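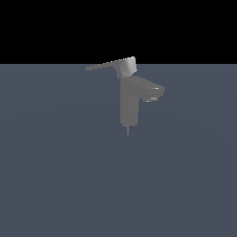 Tap lever batch, Cliltatwood bench notes, 29th June

Sonis ran the lever task overnight and reports 198 episodes, all flagged success. I don't believe a clean sheet on a contact task, so I spent the morning opening them by hand instead of starting the Tadar training run I'd planned.

What counts as success at the moment: lever angle past the target at the last step. That's the whole test. It says nothing about how the lever got there. A gripper that clips the lever with the back of a finger and knocks it round scores the same as one that takes hold and turns it. If we hand both to Tadar with the same label we'll get something in between, and we've been there before with the drawer handles.

Went through in file order, notes as I go.

First stretch is fine. Approach from above, fingers pointing down, close on the lever, sweep, release. Mollah is writing the waypoints and it's doing the same thing each time, down to the little pause before closing. Boring, and a bit too alike for my taste. If every example comes in at the same height and from the same side then we aren't collecting examples so much as copies of one. Tadar will look very good on the held-out set because the held-out set is more of the same.

Then 11 episodes where the fingers never shut before the lever moves. Pure shove. All flagged success. Pulled them out into a side folder. I haven't deleted them, in case somebody wants a pushing set later, but they're not going in under this label.

Side view

The side camera is the one I trust. Tap, floor, horizon, nothing else to get confused by, and you can read the lever straight off. Lever over to the left above the opposite side from the spout is one reading, lever out to the right over the spout is the other. I'd like the checker to say which it started from, because right now the start angle is only stored in the seed and you have to rerun Sonis to get it back. Silly. Adding it to the episode header.

Also the tap has no bench under it, just the stem coming out the bottom. Doesn't matter for the physics (base is pinned) but it does mean there's nothing to bump into on the way down, and a policy that has never had anything to bump into isn't going to be careful. Raised this in the last set of notes. No change.

Second view

Less keen on the other view. Everything is grey on slate blue with no floor to judge against, and I had to keep going back to the side camera to work out how far away things were. My own guess at the distance was wrong more often than right, and I know what shape the thing is. What chance has a small encoder got?
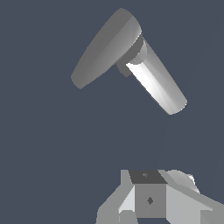 Big gap between gripper and part. No floor or horizon to go by.

The argument for keeping this view is that the fingers are in it. True, partly. The gripper runs out of the bottom and the right side, so you get the block and the upper bits of the fingers and not a lot else. I'd want to see a run with and without it before I agree it's earning its storage. Two Tadar runs, same seeds, same number of steps. Cheap enough.

Things to vary if we keep it: background colour, light direction, tap colour. At present the collar on the part and the top of the gripper block are the only dark pieces of any size, and I suspect the encoder will hang everything on it.

Grasp check

Wrote a rough second check this afternoon. Fingers closed, contact on both inner faces, lever between them, held for at least 8 steps before the angle passes target. Ran it over what was left after taking the shoves out. It threw out another 14. Opened all of those too. Most are real: one finger touching, the other in the air, lever sliding along. A few look all right to me by eye and were dropped on the step count alone, so the threshold may be too stiff. Leaving it for now. I'd sooner lose a few good ones than argue about each.
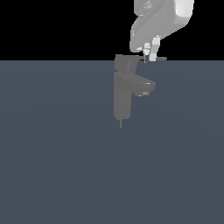

Fingers on the lever, right beside the handle block.

Grip position bothers me more than the threshold. Mollah likes to take the lever close in, near the block, where there's hardly any leverage. Works in Sonis because the joint friction is set to next to nothing. Put a stiff hinge in there and I'd expect the fingers to slip or the arm to stall. Going further out towards the tip is the obvious fix but the tip is thin, and the contact model gets jumpy on thin parts. Half way along, then, with some spread on it.

So, usable: 173, all from one planner with one habit. I would not call that a dataset yet. The dashboard has it down as complete.

To do
– start angle and grip position into the episode header
– grasp check on by default, step count as a setting
– spread the approach height and the grip point along the lever
– turn the hinge friction up and see what falls over
– Tadar with and without the second view
– leave the overnight success figure out of the August summary until the recount is in

Rerunning the first block tonight with the spread approach. Friction unchanged for this one, or I won't know which of the two broke it.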